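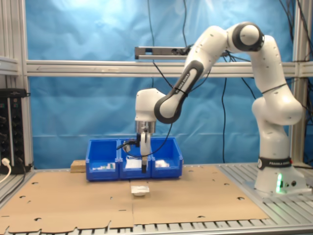
Drondport, December

5 min read

Three open-front bins in a row will do more for a messy packing bench than any cabinet I've ever bought. I say this as someone who spent years tipping small stuff into shoeboxes and then tipping it all out again whenever I needed one packet of screws. Blue plastic bins, side by side, on a sheet of cardboard: that's the entire system, and I'm going to walk you through setting one up from scratch, because it's cheap and quick and really quite fun once you get going!

I use mine for sorting small boxed and bagged goods before they go out in orders, but the same setup works for craft supplies, spare parts, seed packets, first aid bits, anything that fits in your palm.

What you need

- Three open-front bins, all the same model
- One big flat sheet of cardboard, large enough to cover most of your table
- A utility knife and a metal ruler
- Painter's tape
- A marker
- The pile you've been avoiding

Choosing the bins

Look for a sloped front. A straight-sided tub makes you reach in from the top, and after an evening of that your wrist will be complaining. With a sloped front you can see what's inside from where you're sitting, and you can slide a flat package out with two fingers.

A notched rim is nice to have too. I tuck a slip of card into a notch when a bin is waiting on something, and it stays put better than a sticky note.

Get all three in one color. I know, I know, color coding sounds like the smart choice (I did red, yellow and green my first time around). But I kept forgetting which color meant what, and when I wanted to change the categories I had to retrain my own brain. With matching bins, position does the work. Left is left. You learn it in one session.

As for blue, most small packaging is white or pale, and white on blue jumps right out at you. A flat white mailer in a white bin can hide for weeks. Ask me about the 16 replacement gaskets I ordered twice.

Laying the cardboard

Don't skip the cardboard! It keeps the bins from skating around, it saves the tabletop, and if your table has slots or gaps like a workshop bench, it stops little things from dropping through.

1. Open out a large shipping carton and cut off whatever flaps you don't want. Plain tan is perfect. Mine came off a bookcase delivery from Bristlow and had a fold running right up the middle, which I used as my center line.

2. Lay it with the printed side down, if there is one. Press the fold flat with the edge of your ruler.

3. Don't fuss over the edges. Tabs, cutouts, punched holes, a ragged front edge, none of it matters as long as the part under the bins is flat. I trimmed my first sheet to a perfect rectangle and it worked exactly as well as the scruffy one I use now.

4. Tape the two back corners only. You want to be able to lift the front and sweep out crumbs and paper dust.

Placing the bins

Set the middle bin down first, open side toward you, and leave a clear strip of cardboard in front of it as deep as your hand is long. That strip is your landing zone. Things get set down there while you decide.

Then bring the other two in snug against it. I used to leave gaps between bins and every gap turned into a fourth, unofficial bin for rubber bands. Pushed up close, there's nowhere for anything to go except where you meant it to go.

If the row creeps backward as you work, put a block behind it. A scrap of wood does the job.

Deciding what goes where

This is the part people overthink, so keep it to shapes at first:

Left: small boxes. Anything with corners that will stand up by itself.

Middle: flat packages. Mailers, pouches, sachets, cards. These come up most often for me, so they get the easiest reach.

Right: the odd ones. Rounded things, loose things, things that roll.

Sorting by shape sounds silly if what you want in the end is to sort by order or by room. Try it anyway. It's so fast that the pile is gone before you've had time to get bored, and the second sort, bin by bin, is much easier on the eyes. My friend Nevzat Aksoy runs a button and bead stall over in Vudville and does the same thing with stock he's bought in mixed lots. He worked through a tub of 869 pieces in an afternoon this way, and he's now eyeing a lot of 1,000.

Working through the pile

Put the pile to one side of the cardboard, never in the landing zone. Pick up one item, look at it, place it. Place it, don't toss it. Tossed things land on their edges, or skid to the front lip where the next thing knocks them out.

Watch out for small flat packets landing on top of small lumpy things. A packet will cover a bead or a bottle cap completely, and you won't find it until you've cleared down. Every so often lift whatever's lying in front of the bins and check underneath.

When something slides down toward the front of a bin, nudge it back before adding more. If that keeps happening, prop the front of the bin up on a folded strip of cardboard, 2 layers thick. It made a huge difference with the slippery pouches I get from Darwish.

Clearing down

Empty one bin completely before you start on the next. Go left to right, and send each thing straight to its drawer, envelope or shelf. Then lift the front of the cardboard, brush it off, and let it flop back.

I leave the bins out overnight, empty, in their row. Walking in with a coffee and seeing three clean bins ready to go makes me want to sort something, and I never thought I'd type that sentence.

Swap the cardboard when it gets soft in the middle. Mine lasts a good few months, and there's always another carton by the door.

Related

Cutting cardboard drawer dividers that stay square
How to fold a carton flat without tearing the seam
Labels that peel off cleanly
A packing bench in a very small room
What to do with single screws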